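4.2 How blog posts reuse official statements

The second part of the study looks at what company and personal blogs do with the text of an official announcement once it has been released. Section 4.1 dealt with how fast the posts appeared. In this section we look at how much of the source wording they kept, where they placed it, and what they wrote between the quoted parts.

The material consists of 234 posts from 80 blogs, all of them commenting on the same set of ministry statements on troop withdrawals and base closures. We took a post into the set if it named the statement or linked to it, and if it had at least one paragraph of the blogger's own text. Bare reposts were left out, as were posts where the comments were longer than the post itself. Some blogs were run by firms as a side page to their main site, and on these the political posts stood among product news and event notices. Damgaard and Ostapchuk have called such pages "mixed-purpose blogs" in their work on the Skarano archive, and we keep their term.

Each post was split into three kinds of text: direct quotation, close paraphrase, and the blogger's own claims. The line between the last two was hard to draw. A sentence such as "the troops will be home by summer" may repeat the ministry's words in short form, or it may be a guess that the writer states as fact. We counted it as paraphrase only when the statement itself named the same event and the same time. Where the statement was vaguer than the post, the sentence went down as a claim. Holst (see Section 2) draws this line further toward paraphrase, and her figures for shared wording are higher than ours as a result.

Most posts open with a claim and place the quotation second. The claim usually says what the statement is really for: a cover for another decision, a signal to an ally, a way of calming voters at home. The quotation then serves as support, even when the quoted words say nothing on the point. On the mixed-purpose blogs this pattern is stronger than on the personal ones. Personal bloggers more often quote first and comment line by line, a habit that Toft traces to the older mailing lists, where replies were written between the lines of the message being answered.

A second pattern concerns who is said to be speaking. The statements in our set were put out by one government on a matter that involved two, and many bloggers took the issuing side to be speaking for the other. Phrases such as "on behalf of," "through," and "by way of" are common in the first paragraph and rare after it. Once the idea of an indirect speaker has been set up, the writer tends to drop the marker and name the second government as the source directly. In eight posts the government that had issued the text was not named at all. We return to these posts in Section 5, where they are read together with the replies they drew.

The date given in a post was a weaker guide than we had expected. Blog software changes the date shown when an entry is edited, and some firms moved their blogs to a new address and lost the original dates in the process. For posts with an unclear date we used the earliest copy held in the Dalamness collection. If no copy was held there, the post was kept for the wording analysis but not used in any comparison over time.

Coding was done on paper. We had begun with the Baro annotation tool, but it cut long posts at around 400 words per screen, and the coders lost track of quotations that ran over the cut. Malou Hafþórsson suggested printing the posts with a wide right margin, and the whole set was then coded this way by two readers who did not see each other's sheets. The finished sheets were typed into a table by a third person and the paper kept. Where the two readers disagreed, they met and settled on one code, and the first choice of each was noted next to it. 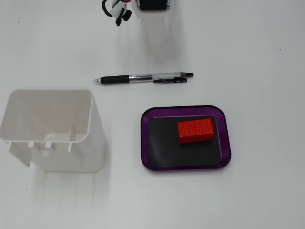 Figure 3. Retractable ballpoint pen with rubber grip and clear barrel.

Agreement between the two readers was good for direct quotation and lower for paraphrase, as was to be expected from the problem described earlier. Most of the differences came from posts in which the blogger had changed the tense or left out a name. Marks were made in ink so that a changed mind stayed visible on the sheet. A code that had been crossed out and replaced was typed in with both values. These changed codes turned out to be useful in their own right, as they gather in the same passages on which the two readers later disagreed. We take this as a sign that the trouble lies in the posts and only in small part in the habits of one reader.

One limit should be stated. The set holds only posts in English, and several of the mixed-purpose blogs also ran a version in another language with different political content. Hauksdóttir's list names some of these, but it was last updated in June and does not say which version came first. A blogger who wrote with caution in one language may have been blunt in the other - we cannot tell from the present material. All links were checked again in August 2023, and posts that had gone offline by then are marked in the appendix.

4.3 Headlines and link text

Headlines were coded apart from the body of the post. They are short, they are often written last, and on the company pages they may have been written by a different person. The same three kinds of text were used, with a fourth added for headlines that put the claim as a question.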